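Reviews > Home and Workroom > Tables

Sundholm folding table: a big flat surface that goes away again

June, by Mahsa Babaei
50 shares | 15 comments
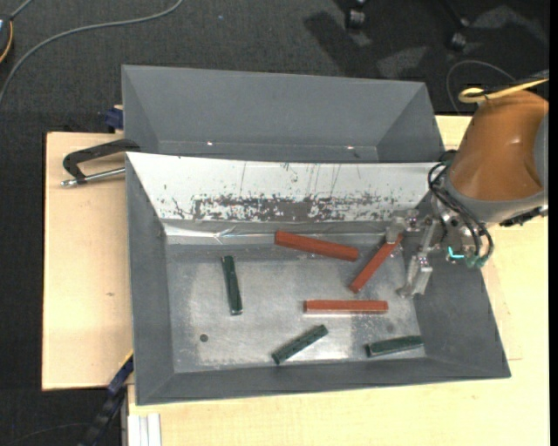
Is the Sundholm steady enough to work on every day?
It's steady enough that I've stopped thinking about it, and I do my sewing, my bread and my paperwork on it. There is a tiny bit of give if you lean on one corner with your whole weight.

I have wanted a proper table for years. We live in a flat where the front room is also the dining room, the office and, when my sister comes to stay, a bedroom, so anything large has to be able to disappear. My last go at this was a pasting table, which was light and cheap and bowed in the middle if you put a sewing machine on it. Before that I used the floor. My knees would like it known that the floor is not a long-term answer!

The Sundholm came in one very flat, very heavy box. Get someone to help you up the stairs with it. I did it on my own, one step at a time, with the door propped open by a shoe, and I wouldn't do it again. Inside there's the top, two folding leg frames already attached, a bag of screw-in feet and a single sheet of drawings with no words on it at all. Fitting the feet took me 15 minutes, and most of that was spent trying to work out which way up drawing three was meant to go.

The top is pale wood with a plain oiled finish, and I love it. It has slightly rounded edges, so fabric slides over it without snagging, and the light colour makes the whole room feel bigger when it's up. The grain runs the long way, which turns out very handy if you cut cloth and want something to glance at for a straight line. I've had flour on it, chalk, tea, and a long afternoon of my nephew's felt tips. The chalk and flour wiped straight off. The tea left a ring that I got out with a damp cloth and a bit of patience. The purple felt tip is still with us, faintly.

Putting it up and down is the part I was most worried about, and it's the part they've done best. You stand the table on its long side, pull each leg frame out until it clicks, then tip the whole thing over. The click is lovely and loud. To fold it you press a metal tab on each frame, and here I do have a small complaint: the tabs are stiff and rather sharp along one edge. I wrapped mine in a bit of cotton tape and they've been fine, but on a table this nicely finished everywhere else it feels like something that got missed.

Height matters more than people think. The Sundholm sits a touch higher than our old dining table, and for cutting out and kneading that's wonderful, my back feels like a different back. For sitting and eating it's a little high for shorter people, and for machine sewing I had to pump my chair up and find something to rest my feet on (a big cookery book, since you ask). The screw-in feet will raise it a bit further or level it on a bad floor, but they won't bring it down. If you mostly want to sit at your table, go and try one in person first.

I borrowed the Giria from my friend Ghazal Kordestani for a while so I could compare them side by side. It's the one everybody seems to have, and I can see why. It's a good deal lighter, it has a handle, and you can carry it to a village hall under one arm. But the top is in two halves that fold like a suitcase, so there's a seam right across the middle, and every time my rotary cutter crossed it I got a little nick in the fabric. Crumbs love it too. Ghazal uses hers for stalls and wouldn't swap, and for stalls I think she's right. For anything where you want one smooth stretch, the Sundholm is miles better.

I also had a look at the Bagheri, in the showroom only. It's a beautiful thing, with drawers! But it doesn't fold flat, the leaves just drop, and what's left standing is still the size of a small sideboard. In a house I'd be very tempted.

Storage is worth a thought before you buy. Folded up, the Sundholm is thin but it's still the full length of the top, so it needs a stretch of wall or a tall cupboard. Ours lives behind the sofa. I put felt pads on the edge it stands on after it left a mark on the skirting board, and now it slides in and out quite happily. Seven times out of ten I don't bother putting it away until bedtime, if I'm truthful, because it's such a nice place to leave a project spread out.

On looking after it: the sheet of drawings seems to suggest oiling it now and then (there's a picture of a bottle and a cloth). I gave it a thin coat once it had settled in, left it overnight with the window open, and the top came up with a soft sheen. Do both sides of the cloth-and-wipe business properly or you'll get a sticky patch, as I did near one end. It went after another rub.

I ordered from Plorkirley, who were good about answering the phone and sent a spare foot when one of mine had a crooked thread. Delivery took longer than the website said.

Good: the one-piece top, the click, the height for standing work, how little it wobbles.
Less good: weight, the sharp tabs, a bit tall for dinner.

Would I buy it again? In a heartbeat, and I'd ask for help on the stairs. I'm halfway through a pair of lined curtains on it at the moment, the sort of job I used to put off for months, and both panels fit side by side with room left over for the iron.

15 comments | Share this review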